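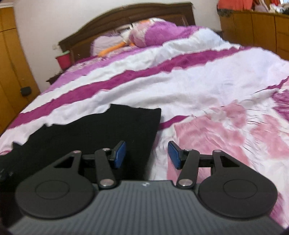

Eight Months on the Night Shift

Blog > Work > Nights

I started at the Fundholm depot in March, on the 10 p.m. to 6 a.m. shift, and it is now November. A few people have asked how it is going, mostly people thinking of doing the same, so I am writing it down once and will send them the link.

The depot sorts parcels. Trucks come in the back from about eleven, everything goes onto the belts, and by five it has to be in the right cage for the right van. I work the small-item side. Before this I was on days at a tile and countertop showroom, where I spent much of my time telling people that the Dekton sample they liked was not in stock in that color. I took the night job because it paid more and because the showroom had cut my hours twice in one year.

The money

My first full month came to 3,150 before tax, with the night premium in it. At the showroom I never got near that, even in spring when everyone decides to redo their kitchen. I had a number in my head for what the extra would do, and it has done most of it. The car is paid off. I stopped putting the dentist on the credit card.

What I had not planned for was spending more. I bought a lot of food at the gas station in the first two months because it was the only place open on the way home. A sandwich and a coffee is not much, but five times a week it adds up, and the sandwiches were bad. Now I cook a pot of something on my first day off and take it in containers. Rice and beans, usually, or chicken and potatoes. There is one microwave in the break room and a line for it at two, so I eat at half past one.

Eating

I tried having dinner when I got home, since that was the end of my day. My stomach did not agree. I would lie there full and wide awake. After a few weeks I moved the big meal to 5 p.m., after I wake up, with the smaller one at work, and just toast or cereal before bed. That works for me. Rosimeire Pacheco, who trained me on the belts, eats a full plate of food at 7 in the morning and sleeps fine, so I wouldn't call it a rule.

Coffee I cut off at 2. I have broken this maybe a dozen times and was sorry each time.

Sleep
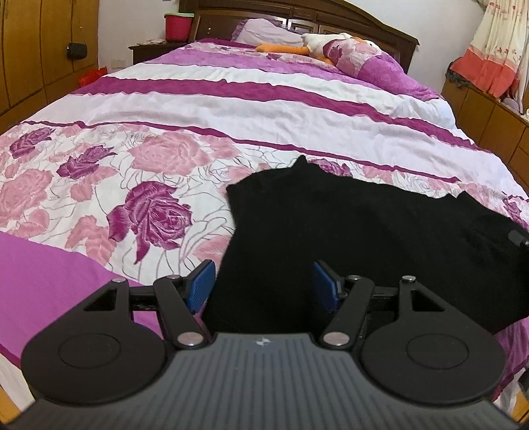
Sleeping in the daytime is a skill, and I was poor at it until summer. The first weeks I got four or five hours in pieces. Trash collection comes past at nine, the school lets the kids out for recess at ten thirty, and the neighbor two doors down has a leaf blower he uses in every season. I bought foam earplugs, which helped, and then a fan, which helped more. It took me longer to see that I was also using the bedroom badly. I was folding laundry on the bed, paying bills on the bed, and calling my sister from the bed with my back against the headboard, and then expecting to fall asleep there at eight in the morning with sun coming in. Now the only thing that gets put down on the quilt, over the flowers and stripes, is something black to wear to work. I get it out before I shower, so I'm not opening drawers when I'm half asleep, and it goes on the chair when I get in. Everything else happens in the kitchen.

I also stopped looking at the clock. If I wake up, I stay where I am for a while, and if it is no good I get up and read on the couch. Most days I get six and a half hours now. On a good day it's seven.

Days off

This is the part I still have not solved. I work four nights and then have three off, and on the first day off I have to decide which side of the clock I want to be on. For a while I switched all the way back to days so I could see people. I felt sick by the third day, and then I had to switch again. What I do now is a halfway version. I sleep from 3 or 4 in the morning to about eleven. That leaves the afternoon and evening for other people and doesn't wreck me when I go back.

It does mean I miss mornings. My niece plays soccer at nine and I have seen two games this season. Her mother records parts of it on her phone for me. I said I would put in for vacation for the spring tournament and I have already turned in the form.

Errands are easier than they used to be. The grocery store at one in the afternoon is empty, and so is the post office. I got a same-day appointment to have my tires looked at because I could say yes to any time they had.

The people

There are fewer of us at night and you get to know everyone. Nguyen runs the small-item side and has done nights for years. He told me in my first week to buy better shoes, and I ignored him until my heels started hurting in April. I now have a pair with a thick sole, a half size up, and I change the insoles every other month.

Supervisors mostly leave us alone if the cages are right. We have the radio on. It can get long between three and four, when one set of trucks is done and the next one is late, and that is when people talk. I have heard a lot about other people's divorces. I have also gotten a good recipe for black bean soup and the name of a mechanic.

Driving home

One thing I would tell anyone starting out. The drive home is the risky part. I live 8 miles from the depot and I have pulled over more than once because my eyes were closing. I keep the window down now, even in this weather, and if I'm bad I sit in the lot for twenty minutes with the seat back before I leave. A guy from the loading side lives near me and we have started sharing the ride two nights a week.

Staying on

There is an opening on the early shift after New Year's, 4 a.m. to noon, and I have been asked if I want it. It would lose me most of the premium. It would also mean I could sleep when it is dark for at least part of the time. I have until the end of the month to say. Right now I'm leaning toward staying on nights until summer and asking again then.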